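Bendholm Long-Sleeve Work Top
Item 1174

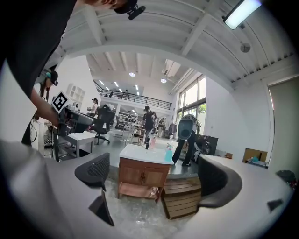 Long-sleeved top in black.

The Bendholm is a midweight knit top for indoor work, sold singly or in packs of 5. The fabric is a cotton and polyester interlock at 200 gsm, dyed before cutting. It is made for us by Abdelaziz and stocked at the Ascombe warehouse.

Construction
Side seams are overlocked and flat. The neckband is a separate rib with elastane, attached with a twin-needle stitch. Cuffs are hemmed with no rib, so the sleeve can be pushed up to the elbow. There is no chest pocket. A pocket can be added at the time of order – see Options.

Sizing
XS to 3XL, regular and tall. Tall adds length to the body and sleeve only; the chest is unchanged. Measure over a T-shirt and order the larger size if you fall between two. The Flenora top uses a different block, and sizes do not carry over.

Colors
Black, navy, charcoal. Charcoal in tall sizes is out of stock until November.

Care
Machine wash warm, inside out. Tumble dry low. Do not bleach. Fabric softener reduces moisture pickup and should be left out. Shrinkage in length is up to 3 percent after the first wash and is allowed for in the size chart.

Options
Left chest pocket, heat-applied name label, or embroidered logo. Embroidery files go to Rekha Chaudhary in the order office. Decorated tops cannot be returned.

Limits of use
Not flame resistant. Not rated as high-visibility clothing. Orders placed before noon Monday ship the same week.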